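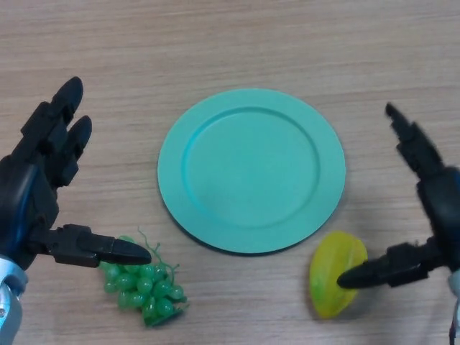
Can a machine clear up after lunch yet? Parts of the job, at a table, with a person close by – and that is further along than we were in February.

ULATVILLE, 28/11/2020 – Mikine, the household robotics workshop in Ulatville, has opened the second stage of Sokol, its study of everyday kitchen chores. Over the next 40 weeks the team will try 29 small jobs, from putting fruit on a plate to folding a dish towel, and will publish the results for each one, including the failures.

"People ask me when they can have one at home, and I love that question," said Yevdokiia Nazarenko, who leads Sokol. "I can't give them a year. I can tell them that picking up a bunch of grapes is a wonderful problem, and we get to work on it every day!"

The table tasks use two black robotic hands, a turquoise plate, green grapes and a yellow star fruit. Both fruits look artificial.
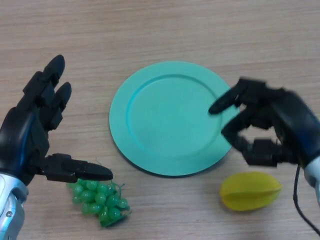
What comes next

Shop-floor chores join the study in its later weeks, when Berken, a packing firm with 55 employees, will lend a bench and a list of the jobs its staff would gladly hand over. Sorting mixed returns is at the top.

"Our people are curious, and a little skeptical," said Khrystyna Mykhailiuk, operations manager at Berken. "They want to see it cope with a messy bin."

Results will be posted on the Mikine website as each job is finished. Schools and local businesses in Ulatville can write to the workshop to suggest a chore.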